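Dicas para quem recebe em casa o serviço de dobragem da Rundine

A Rundine aluga um braço robótico de mesa que separa e dobra roupa pequena: panos, fronhas, camisolas, lenços. O técnico traz o braço, fixa-o na mesa do cliente e deixa-o lá durante um mês. Eu tive o serviço em março e de novo em junho, e escrevo aqui aquilo que aprendi, para que outras pessoas não percam os primeiros dias como eu perdi. O português não é a minha primeira língua, peço paciência com algumas frases.

## Antes de o técnico chegar

- Escolha uma mesa lisa, de cor clara e que não balance. A minha primeira mesa tinha uma perna mais curta e a garra falhava sempre do mesmo lado.
- Encoste a mesa à parede. As peças que ficam em pé no monte apoiam-se na parede e não caem para trás.
- Meça o tampo. O técnico pediu-me 700 mm de profundidade livre, e a mesa da cozinha não chegava.
- Tire a toalha da mesa. O braço tenta pegar nela, e com muita força de vontade.
- Deixe uma tomada perto, sem extensão enrolada no chão.

## Como fazer o monte

No início eu punha a roupa já meio arrumada, porque me parecia mais educado para a máquina. Foi um erro meu. Uma pilha direita e apertada é difícil para os dedos da garra, que precisam de uma dobra ou de uma ponta levantada para agarrar. Agora deixo cair as peças umas sobre as outras e puxo só uma delas para a frente, em direção ao braço.

Misture estampados e lisos. Dois panos brancos, um em cima do outro, foram para o braço como um pano só, e saíram dobrados juntos. Com um estampado entre os dois, o problema diminuiu muito. A malha escura eu ponho de lado, nunca por cima, pois cai com o seu peso e esconde o que está por baixo.

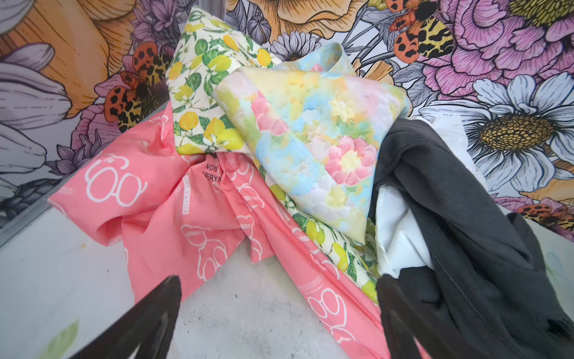
*Monte encostado à parede, com o pano cor-de-rosa estendido para o lado da garra.*

Quem tem a parede muito decorada pergunta se isso atrapalha. No meu caso, papel ou pintura com flores grandes não impediu o trabalho, mas o técnico recomendou fazer uma calibração com a mesa vazia, e eu repito essa calibração quando mudo o braço de sítio. Demora 30 segundos e faz-se com o botão lateral.

## Tecidos, um por um

**Algodão estampado.** É o mais fácil. Pode estar amarrotado.

**Tecido liso e brilhante.** Escorrega. Ponha-o no meio do monte, com outra peça a segurar uma borda, e escolha no menu a velocidade lenta.

**Malha.** Vire as costuras para dentro. A garra gosta de agarrar pela costura e depois a peça fica torta.

**Renda e franjas.** Eu não ponho. A Hawi Wubshet, minha vizinha, pôs uma toalhinha da avó e passou a tarde com uma agulha a corrigir os fios.

## Limpeza da mesa e da garra

O tampo branco ganha riscos cinzentos com o uso. Uma esponja macia com bicarbonato e pouca água tira quase todos, sem esfregar em círculos. As pontas da garra limpam-se com um pano de microfibra húmido, com o braço desligado. Não use álcool; as instruções dizem isto em letra pequena na página 34.

## Vale a pena?

Para uma pessoa sozinha, penso que não. Para uma casa com crianças, ou para quem faz arranjos de costura e tem sempre retalhos em cima da mesa, acho que sim. Experimentei antes o modelo da Brenby, que era mais silencioso, mas pedia a roupa toda virada na mesma direção, e para isso eu já a dobrava com as mãos. O da Rundine faz um pequeno ruído quando fecha a garra. De noite ouve-se no quarto.

O apoio ao cliente respondeu sempre no mesmo dia. Na devolução, guarde o braço na caixa original com as duas espumas e tire uma fotografia da caixa antes de a fechar, que eles pedem essa fotografia por correio eletrónico.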